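**Sultum** is a small hillside resort village above the port town of Dredumport, best known for its guesthouses, its terraced lanes and the long swimming ladder that drops from the lower quay straight into deep, clear water. It has 434 permanent residents, and in summer up to 3,000 people sleep there on a busy night, nearly all of them in family-run rooms and apartments. For a place this size, the range of stays is remarkable!

## Location and layout

The village climbs the slope in three tiers, called Low Row, Middle Row and the Crown. Low Row is the liveliest, with the bakery, the boat landing and a string of cafes right on the water. Middle Row holds most of the older guesthouses, many with walled gardens where fig and lemon trees grow over the paths. The Crown is quieter and cooler, and its evening views over Dredumport are superb (the lighthouse comes on just as the swifts go in, a wonderful thing to watch from a terrace).

Cars stop at the lower gate. From there luggage travels by electric cart along the Cikus, the broad zigzag lane that links all three rows.

## Accommodation

The first paying guests stayed with the Mladenović family, who let out four upstairs rooms to ferry passengers waiting for better weather. The house still operates as Mladenović, now with 12 rooms, and its breakfast of warm cheese pastry and quince jam has a devoted following.
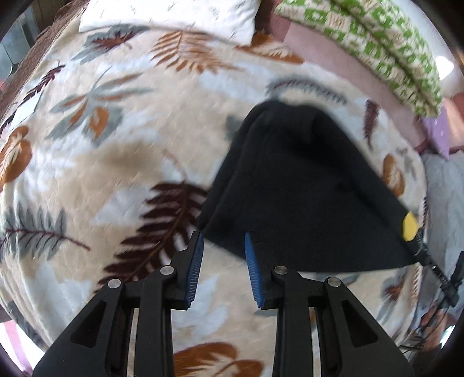
Self-catering apartments arrived later, when the net lofts on Low Row were converted. These are tall, narrow homes, usually with a kitchen at street level, a bedroom on each floor above and a roof deck at the top. Families love them, though the stairs are steep and a few of the oldest lofts have only a shower on the ground floor.

Local custom shapes a stay in charming ways. Check-in is traditionally at the bakery, where keys hang on a numbered board behind the counter, and guests staying a week or more are invited to the Thursday-style "long table," a shared supper that moves from garden to garden through the season.
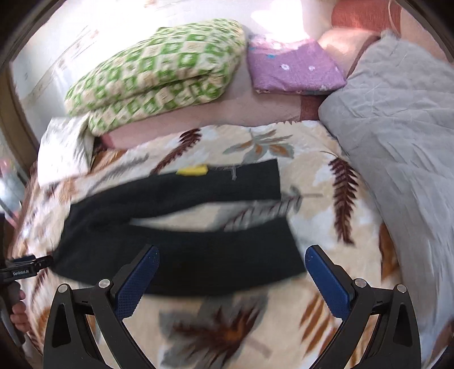 *Black trousers on a leaf-print blanket.*

## The Baptiste plan

Much of the village's present character comes from the architect Mortimer Baptiste, who drew up its building rules. He limited new houses to two stories above the lane, required shutters on every sea-facing window and kept a strip 50 meters wide along the shore free of construction. The result is delightful to walk through, full of sudden steps, shady benches and glimpses of blue between the roofs.

## Seasons

Most guesthouses open in April and close after the walnut fair in October. Late spring is the best time for walking, with the slopes above the Crown covered in wild sage. The sea stays warm well into the fall, and the last weeks of the season are a favorite with painters, who come for the low light and the empty quay. Mladenović is the only house that takes guests all winter.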